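Subject: Re: [toy-library] foam letters, what goes back in the bag
From: Tarek Tannous

Drahomíra Urban wrote:

> Three of the alphabet sets came back in July and I can't tell which
> are complete. Do we still lend them with a bowl? The card in the
> Stinerance bag says "letters, bowl, plate" but the Jumemau bag has
> no card at all. Also, is it all right to wash the foam ones? One
> family asked and I said I'd check.
>
> Drahomíra

Yes, they still go out with a bowl and a plate. The plate is for sorting and the bowl is for drawing letters out of. Any plastic bowl will do if it's wide enough for a child's hand. The deep ones from the Hwang box are no good because small kids tip them over trying to see in.

On washing: lukewarm water and a drop of dish soap, then flat on a towel overnight. Don't put them in a mesh bag in the machine. I did that with the first set and the thin parts of the E and F tore.

For checking a set, I put the bowl in the middle of the table and lay the letters out flat next to it before I look at the list. Stacked up they stick together and you miss some. 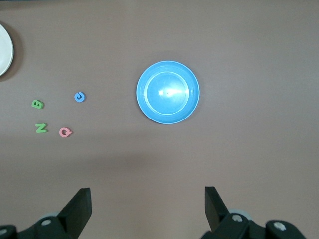 Colors don't matter for the count. The sets got mixed years ago, so if a bag has a green B and a green Z and the next one has them in red, leave it. What matters is one of each letter. Spares go in the shoebox on shelf 16. There should be close to a full alphabet in there by now, apart from the vowels, which always go first.

The Jumemau bag is number 1037 in the book. I'll write a new card for it and leave it in the tray. If the Baltside bag is short more than a few letters, pull it from lending and use it to fill up the other two.

I'm in after 4 if you want to do the last one together.

Tarek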